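Speaker notes: Keeping a worry log
Endang Krishnan
Oct 14, 2021, lunchtime session, Sandden building

Opening (keep short)

The subject is worry, and one method for limiting the time it takes up. The method is a written log with a fixed reading slot. I have kept one for 29 weeks. I am not a clinician. Say this early, and repeat it before questions.

Define terms. By worry I mean a repeated thought about something that might go wrong, where the thought doesn't lead to a decision. Planning is different: it ends with an action and a date. Most people mix the two, and so did I until I had it written down.

Slide 2: The log

Four columns. Time. The worry, in one sentence. What I could do about it, if anything. Outcome, left blank until later.

The sentence must be specific. "Work" is no use. "The Coetzee renewal will be late and I'll be asked why" is usable. If it can't be put in one sentence, split it into two entries.

Paper or phone, it makes little difference. I used a small notebook because the phone led me on to email. Pause here for anyone copying down the columns.

Slide 3: The slot

Entries are made at any time of day. They are read only in the slot, which is 20 past five for me, sitting down, with a timer. During the day, when the thought comes back, the instruction to yourself is: it is written down, it will be read later. Expect to repeat this many times in the first fortnight.

Do not place the slot in the last hour before bed. I tried that in January and slept badly for most of the month. Moving it forward fixed the problem within days, although I changed my coffee habits in the same period, so the cause isn't clear.

When the timer ends, close the book, including when an entry is half read.

Slide 4: My own results

288 entries in total. Put the chart up and leave it up. Points to make:

Repeats were the largest group. The same worry about the Wirnuris handover appears again and again, in nearly the same words. Seeing it repeated on the page was what made me book a meeting about it.

A small group needed action and got it. A larger group had no possible action at all. Those I now mark with a dash in column three and don't discuss further.

Outcomes were filled in at the end of each month. Most read "did not happen" or "happened, minor". A few did happen and were serious. Don't skip over these. Writing them down beforehand did not prevent them, and I won't claim it did.
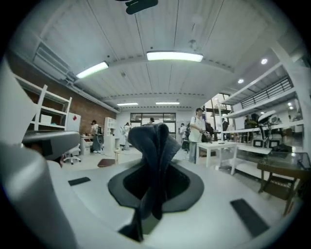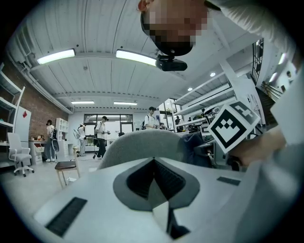

Slide 6: Limits of the method

One person, no comparison, self-reported. The fall in entries after week 12 may show less worry or may show that I got tired of writing. I can't separate the two from this data.

It doesn't suit everyone. A colleague at Ziveo stopped after a week because reading the entries back made things worse. Stopping was the right choice. If worry is affecting sleep, eating or work for more than a few weeks, see your GP.

Slide 7: If you want to try it

Two weeks, then review. Same slot each day, weekends included. Don't score the entries or rank them. Don't show the log to anyone unless you want to. If you miss a day, carry on from the next one and leave the gap.

Handout is one side of A4 with the columns already ruled. Spare copies by the door.

Questions

Likely: is this the same as a diary? Reply: no, a diary has no fixed reading time and no outcome column.

Likely: what about worries at night? Reply: keep the book within reach, write the sentence, light off. No reading.

Finish by ten to two, as the room is booked after us.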